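The Basket Stays on the Table
Maricruz Huerta on groceries, grudges and putting things away 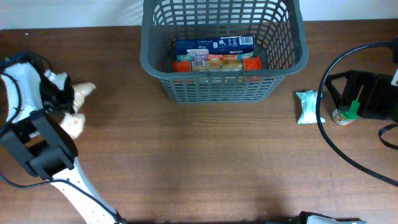 How long should shopping be allowed to sit in the basket?
Until the kettle boils. After that it counts as storage.

Maricruz Huerta has been telling people where to put their crackers for long enough to have opinions about the crackers. She runs Quintero, a home-organizing business with a staff of two, counting her cousin Emiliano Arellano, who does the lifting and most of the apologizing.

Her current subject is the plastic basket. "Everybody buys bins for the pantry," she says. "Then they come home, dump the bags on the table and go lie down. I want one basket with holes in the sides, so you can see there's something in there and feel bad about it."

Does the guilt work? "On me, yes. On Emiliano, no."

Her packing rules are short. Boxes go in first, on their sides, along the back. Soft packets go in front. Anything long and thin lies across, near the rim, where a hand will find it. Cans get their own trip. "I had a client with 57 cans of chickpeas," she says. "She'd never seen more than three of them at a time."

I ask about labels. She sighs like someone who once owned a label maker, and then admits she still owns it. "I made 168 labels one September. My husband relabeled the flour 'evidence.' I left it up."

Arellano, who has been quiet, would like it known that he prefers a drawer. Huerta would like it known that his drawer contains soup.

She has five clients this month, all of whom promised to buy nothing before she came. Four went shopping. The fifth, she suspects, has a garage.

When I leave, she is looking at my tote bag. "You're going to put that on a chair, aren't you," she says. I put it on a chair.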